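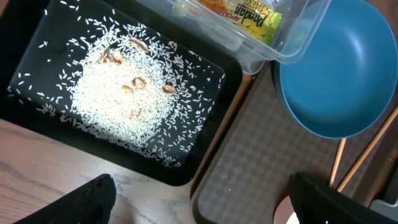

Nov 8, 2024
Bench cell, Plonmont task set, shell sorting (shells out of rice, tray to bowl)

Stopped at episode 164. Arm pressed the gripper into the tray, protective stop, then moved again by itself when the stop was cleared. The second part is the serious one. Cell is tagged out for autonomous runs until the reset change below has been reviewed. Jogging by hand at reduced speed is still allowed.

Setup as run

Black tray, uncooked rice, pistachio shells mixed in and on top. Teal bowl on the gray mat as the drop target. Semwal gripper with the textured black fingers, wrist camera on the usual bracket. Policy is the Grolham checkpoint from the last training round, no changes. Driver is the Holen build we have used since March. Force limit, speed limit and workspace box are all at their normal values; I compared them with the saved config before and after and there is no difference.

What happened

First part of the session was normal. Some missed picks on shells that were half buried, which is known and is half the reason for the task. Rice gets pushed outward on every attempt, so the mound flattens and the loose grains spread toward the rim. I had been raking it back with a chopstick between episodes, arm parked.

Before 164 there was a short gripper communication dropout. The driver reconnected and re-homed the gripper, which it does without asking. Homing reported OK. I noted the dropout on the log sheet and continued.

In 164 the arm went to a shell in the pile, closed, and lifted with nothing in the fingers. Second attempt on the same shell, same result. Third attempt started lower. The policy had apparently read the first two as shallow grasps and was compensating downward, as it does correctly when a shell really is buried. On the third attempt the finger tips reached the tray floor and kept going. The tray flexed, the rice jumped, and the controller went into protective stop on the vertical axis force.

I looked over the tray from outside the cell, saw nothing caught, and cleared the stop from the pendant. The policy process was still running on the workstation. As soon as the stop cleared, the arm accepted the next target in the queue, which was lower again, and drove down a second time. I hit the e-stop. My hands were on the pendant and outside the guard line. If I had cleared the stop from the workstation and reached in for the tray, they would have been under the wrist.

Damage: a shallow mark in the tray floor, one finger pad scuffed. Nothing on the arm. Bowl and mat did not move.

Fault 1: gripper home

Took the fingers off with power locked out. One rice grain was in the slide channel of the left finger, crushed against the inner stop. It had broken into pieces but most of it was still there.

The gripper homes by closing at low current until it stalls and calling that zero. With the grain in the channel, the left finger stalled early. Zero was set with the fingers still apart, and every commanded width afterward was wrong by the same amount. I measured the gap at reported zero with the grain put back in: more than 4 mm. A shell lying on its side in rice is easily lost in that.

So the policy commanded a close, the driver reported the expected width for a shell being held, and the lift came up empty. From the proprioceptive side it looked like a grasp that slipped. The camera showed the shell still in the rice. Going lower was a reasonable response to bad information.

Cleaned the channel with a brush and compressed air and re-homed 13 times. Gap at zero was closed on every one. Put a fresh grain in on purpose and homed again: fault reproduced, homing still reported OK. Took it out, fault gone. I consider this one closed as far as cause goes.

The driver has a homing travel value in its debug output and it was clearly short at the reconnect in the log. Nothing checks it. The Semwal manual gives a nominal travel and says to compare against it "periodically," with no interval given.

Fault 2: descent below the tray floor

The workspace box has a floor, and it is set to the tabletop. The tray floor is above the tabletop by the thickness of the tray, and the finger tips can therefore be commanded into the tray without leaving the box. For the earlier tasks on this bench, with objects straight on the wood, the setting was right. It was carried over when the tray came in and I did not change it. My omission.

Force limit did its job, late. The reading is filtered, and at this approach speed the tips travel a visible distance after contact before the filtered value crosses the threshold. For a rigid fixture that would be a bent finger. The tray is thin enough to give, so we got a mark instead.

Fault 3: motion after clearing the stop

The target queue between the policy process and the driver is not flushed on a protective stop. The driver refuses commands while stopped and goes on storing them. On clear, it serves the oldest one first. I checked this with the arm at the top of its range and the gripper removed, speed at minimum: trigger a stop, let the policy run, clear, arm moves at once. Repeatable. Same behavior with a dummy process sending fixed targets, so it has nothing to do with the checkpoint.

I went through the driver notes and found that the flush was there originally and was removed in the change that fixed the dropped commands at episode start. That fix was needed, but it was applied to both cases. I do not know whether other cells are on the same build. Anyone running Holen on a cell with a learned policy attached should assume theirs does this until they have tried it.

The e-stop path is unaffected. It cuts drive power, and on restore the driver restarts with an empty queue. Tested, no motion.

Log data

Wrist camera and joint log for the episode are complete up to the e-stop: 2,592 frames. Time alignment between the two looks good. The force channel has a gap at the first stop where the driver restarted its own logger, so the peak on the second descent is known and the peak on the first is not. I would not quote a force value for the first contact anywhere.

Episode is marked failed and excluded from training. Everything recorded after the last known good home should be excluded too, which in this case means only 164, as the reconnect was directly before it. Older sessions are less clear. The reconnect message is in several of them and I have not gone back through the homing travel for those. If some picks were recorded with a shifted zero, the widths in that data are wrong and the images are fine, and that is an awkward combination to train on. A script to pull the travel value from each reconnect should be short.

Changes made

– Workspace floor raised to the tray floor plus a small clearance. Stored in a separate config for tray tasks, so the bare-table one keeps its own value. Checked by commanding a target through the floor with the tray removed; driver clipped it.
– Finger channels brushed out. Added to the start-of-session sheet and to every refill of the tray.
– Automatic re-home on reconnect switched off. The driver now waits for the operator.
– Homing result compared with nominal travel, refuses to enable if short. Tried with a grain in the channel and it refused.

Changes proposed, not made

– Queue flush on protective stop, plus a requirement that the policy process be restarted by hand before motion is possible. The code is written and sitting on a branch. I do not want to be the only one who has read it, given how the last change to that part went.
– Cover for the slide channel. A strip of thin film over the opening might be enough. Rice is about the worst size for this gap; lentils would probably stay out, sugar would probably pass through. Semwal sells a sealed version of the gripper, but the finger mount is different and the camera bracket would need to be remade.
– Retry limit on the same target. Two empty lifts at one location and the arm should go up and wait. This could live outside the policy.
– Slower final approach over the tray. Costs cycle time, and I would like the force filter looked at first.

Interim rule for this cell: on any protective stop, kill the policy process, then e-stop, then look, then reset. Written on the pendant with tape. No raking of rice unless drive power is off. Parked is not good enough, and I had been doing it parked all session.

Open

The communication dropout itself is unexplained. The connector at the wrist was seated and the cable has no visible wear. Flexed it by hand through the wrist range with the link up and could not provoke a drop. Will swap the cable anyway and keep the old one labeled, on the shelf with the spare pads.

Scuffed pad left on for now. It needs to come off before the next recording, with a new width calibration after the swap.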